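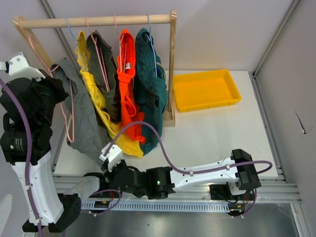 Small wooden clothes rail for children's things, is it worth it?

Forum: Home and Storage > Wardrobes and laundry

nandi_b
Posted 5 Jun 2024

We're moving the youngest out of the big chest of drawers and I'm thinking of a small freestanding wooden rail instead. Round rod across the top, a post at each end, flat feet. The one I've got my eye on is the Pekby, which is 902 mm long. It would go on top of a low cupboard so he can reach it from a step.

Questions for anyone who has used one:

Do the clothes stay on the hangers? Most of his are soft, stretchy things and I can see them ending up in a heap.
How many can you get on before it gets silly?
Is it better to fold everything and forget the rail?

Nandi Botha

greyhill
We had one for two years. It's fine for a few things. The soft tops bunch up at the neck and hang crooked if you put them on in a hurry, and then the wide part spreads out underneath whatever is next to it. You end up pulling out one jumper and getting three.

The rod itself never gave any trouble. Check that the feet are properly flat, ours rocked until I sanded one of them.

Imad G
I'd say fold. A rail on top of a cupboard looks tidy on the first day and after that the hems are all lying on the top. Measure from the rod down to the surface and then measure his longest coat. If the coat is longer, it will drag and crease at the bottom and you might as well have put it in a drawer.

nandi_b
Good point about the drop, I hadn't measured that. The coat can go on a hook in the hall. It would be tops, a couple of hoodies and school cardigans.

anezka_m
I disagree with Imad. My two have dressed themselves since we put up a rail, and they never did with drawers because they couldn't see what was in them. Yes, it looks messy by Thursday. So did the drawers, only shut.

What helped us was child-size hangers. Adult ones are too wide and the shoulders get pushed into points, or the neck slips over one end and the whole thing hangs off one side. We have the plastic ones in two colours, pink and light blue. One colour is for school, the other for everything else. It took them a few days to get used to it.

Anežka

Imad G
Do they hang things back up themselves though? That's the part I never managed. Taking off is easy.

anezka_m
The older one does. The younger one gets the hanger into one shoulder and gives up on the other. I do hers on Sunday evening.

jihad.r
For hoodies, put the hanger in from the bottom, not through the neck. If you force it through the neck the opening stretches and after a few months it won't sit on any hanger. Tie the drawstring loosely first or tuck it inside, otherwise it catches on the next hook along and you lift two at once.

Also hook them all facing the same way. It sounds fussy but a child can lift one off without twisting the rest.

greyhill
Mine had half of them facing each way, which probably explains a lot.

SouadSq
We use a shallow plastic tray next to ours for anything that doesn't hang well. Vests, leggings, pyjamas. It has low sides, so nothing gets buried, and it can be carried to the washing machine and back. I'd get the tray even if you don't get the rail.

On the number, we stop at ten for a rail of about your size. More than that and they can't slide anything along.

Imad G
Ten tops is one drawer. That is my whole objection. You are giving up the top of a cupboard for one drawer's worth of clothes.

SouadSq
That's true if you're short of space. We aren't, in that room. The rest of their clothes are in a box under the bed and I swap them over in February and again when it gets warm.

nandi_b
Souad, how deep is the tray? And does the rail tip if they pull on it?

SouadSq
I haven't measured it. Deep enough for one layer of rolled leggings, no more. The rail did tip once when she pulled a cardigan straight towards her. We moved it back against the wall and I put a non-slip mat under the feet. You could screw the feet down if the cupboard is yours.

jihad.r
Screw it down. If it's above his head I wouldn't leave it loose at all. Two short screws in each foot, and drill pilot holes so the wood doesn't split.

greyhill
Agree with that. And keep the heavier things near the posts, with the light ones in the middle.

nandi_b
Thanks all. The cupboard is ours so I'll screw it down. I've measured and there's enough drop for everything except the dressing gown. I'm going to order the rail and a pack of small hangers, and use a tray we've already got for the pyjamas.

Imad G
Fair enough. Let us know what it's like after a month.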